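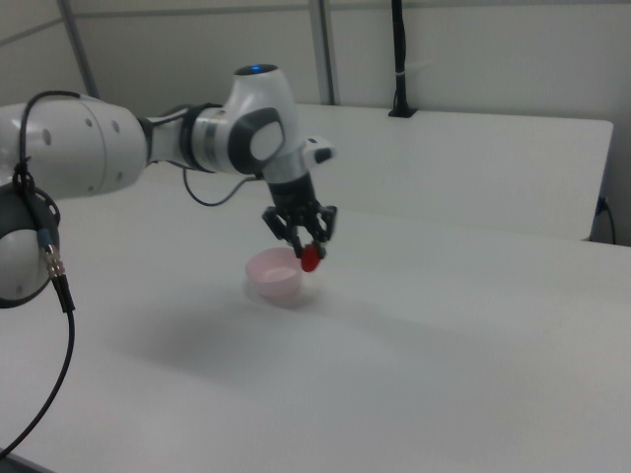
*A gripper holding a small red object over a pink bowl, the kind of pick-and-place job people often teach by demonstration.*

# Teaching a robot by demonstration

**Teaching by demonstration** means showing a robot a job so it can learn from what you did, and I'm the one who keeps this page up on the Kavia wiki, so you get my version of it (Chutima Kongkaew edits my commas).

## By hand

Some people call this *kinesthetic teaching*. You put the arm in a mode where it goes limp-ish, grab it near the wrist and walk it through the motion while the joint positions get recorded. I love this one for beginners! You feel right away when a joint is close to its limit. The downside is that your own hands end up in the camera views, and a heavy arm gets tiring after 40 tries in a row.

## By remote control

Also called *teleoperation*. You stand off to the side and drive the arm with a handheld controller, a 3D mouse or a smaller copy of the arm (a "leader") that the big one follows. Depth is the hard part. My first afternoon on it, I kept closing the fingers just short of everything, and Dean Inskip had to tell me to stop staring at the screen and look at the table.

## What gets saved

Usually joint angles, gripper opening and video, all with matching time stamps. One full run is an *episode*. Our Selstead set has 2,000 of them, recorded by 4 people, and I can still tell Anum Jafri's from mine by how she swings in wide before letting go.

## Good habits

- Move the bowl a little between episodes.
- Don't pause in midair to think. The robot may learn the pause too.
- Keep a few clumsy recoveries in, as long as they end well.
- Throw out runs where the time stamps drift.

## See also

- Behavior cloning
- Leader and follower arms
- Gripper calibration (Somkiat Chaiyaporn's page, still half done)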